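Home | Stories | Science | Games | Ask Us

Can a Robot Tidy Up? We Went to See

October 19, 2022
By Marisa Donati

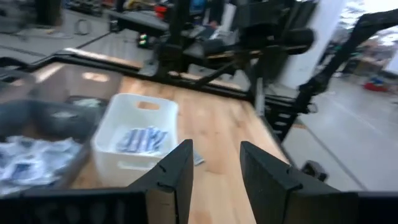
Blue-and-white packets, a white basket and a gray tray at the Sartori open day.

The sign at the door said "Meet the helpers of tomorrow!" I have read a lot of signs like that, so I brought a notebook.

The job on show was sorting packets. You could do it while humming. For a robot it is hard, as thin packets slide, bend and hide under each other. The robot has two stiff fingers and no skin, so it can't feel around the way you do.

Leonardo Farina, our guide, told us the robot learns from practice. People show it the same move again and again – 500 times for this one job. Does that mean it understands tidying? I don't think so. It has learned one move with one kind of packet. Give it a sock and I expect trouble.

I asked Leonardo if it could clean a bedroom. "Not yet," he said. I asked when. He said that was a good question, and grown-ups often say that when they don't have an answer.

If you visit a robot show, try asking these:
What happens if you move the basket?
Who helps when it gets stuck?
Can I pick the next thing it grabs?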